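6/17/24

Second week of the Stonden trial and I still can't decide whether we are testing the kit or the kit is testing us. 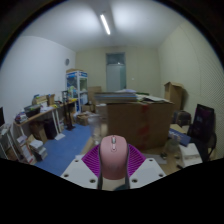 The Stonden people sell it as a starter kit: one hand-held gripper, a login for their training service, and a promise that anyone in the office can teach a robot arm a new job before lunch. Wendelin signed us up in December, when the demo at Hedismont looked so good, and the price was kept out of the emails for as long as they could manage it. I did the mouse again today. It's the pink one, and those purple ribbed fingers do hold it well, I'll give them that. Upright, one finger on each side, scroll wheel facing me. I was expecting to find fault with the fingers and so far I haven't. My doubts are about everything behind them.

Did 39 picks before my wrist complained. The brochure calls the handle "weightless". Heidrun read that out in a silly voice and then took over for a bit, and she's quicker than me, though she turns the thing at an angle I'm sure the software won't like. We'll see. The service marks each go as good or bad and threw out 2 of mine with no reason given. I wrote to support to ask what was wrong with them and got back a link to the page I had already read.

The other thing that bothers me is the tidy desk in their videos. White table, one object, nothing else anywhere. Our table has the big cardboard box on it with papers all over the top, and that's how it is most days. Hubert offered to clear it. I said leave it. If the arm can only find a mouse on a bare table it's no good to us at Trudcombe, where the returns bench is far worse.

Rang Gertraud Bühler at Zürcher over lunch, as they had the same kit last year. She said they got a score of 71 on small hard things and 34 on anything in a bag, and then the trial ran out and the monthly fee began. She was quite cheerful about it. They kept the gripper and dropped the service.

Wendelin wants a yes or no by the end of the month. I've told him no for now, unless they answer my question about the rejected goes. He pulled a face – he likes the thing.

Plastic-wrapped stuff tomorrow. Need to find the spare charger first, Notburga had it last.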